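Villico Opens Its Doors on Napkin Season in Kedlow

KEDLOW — Anyone who has ever hosted a big family dinner knows the moment when the good napkins come out of the drawer, and they look as if they spent the year at the bottom of a suitcase. Villico, the table linen rental house on Emberg Street, is very fond of that moment, and this November it is inviting its neighbors in to see how a satin-look napkin gets from crumpled to company-ready.

The new Emberg collection brings 3,000 napkins to the rental shelves in 6 deep, warm colors, with maroon already the favorite among early callers. Each one is spread out on dark cloth, where creases are easy to spot, before it is folded and packed.
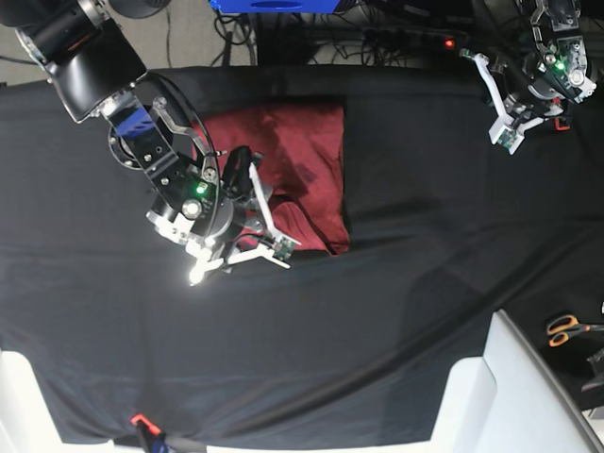

A maroon cloth with a satin-like sheen, still in its wrinkles, on a black-draped table.

Open house visitors are welcome on Thursday afternoon, starting at 2, to try a few folds for themselves — the simple pocket fold is a lovely one for beginners — and to stay for tea and pastries from Đỗ Bakery next door. Bundles of 168 napkins can be reserved at the front counter for holiday parties, weddings and church suppers.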